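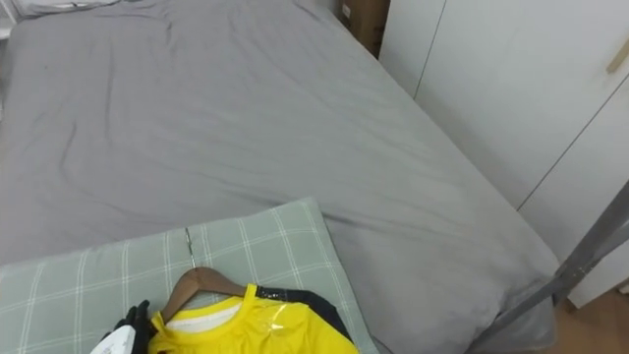 Stultden, Wednesday, January 25, 2023

Ticket 940, still open. Hi again, it's Ilir Živković! Okay, so the gray fitted sheet. I tried what you said (short side at the head, then work down) and it's better, but I'm still getting creases, and the worst corner is the one by the white wardrobe. There's barely room to get my arm in there, so I tug from the foot and hope. Mattress is 16 inches deep, I measured it twice. Is your sheet only cut for 13? The Flivari page doesn't say!

Second thing, same order, the Penry clothes rack. 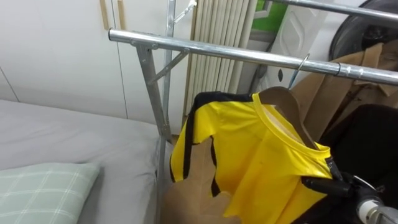

The rail has a joint in it and I'd love to know how much weight that's good for before I move my winter coats over. Shirts and the trench I'm not worried about. Do I tighten the collar by hand or is there a key I should have gotten? Nothing like that was in my parts bag. I'm home all week, so call or write, either's fine.

Ilir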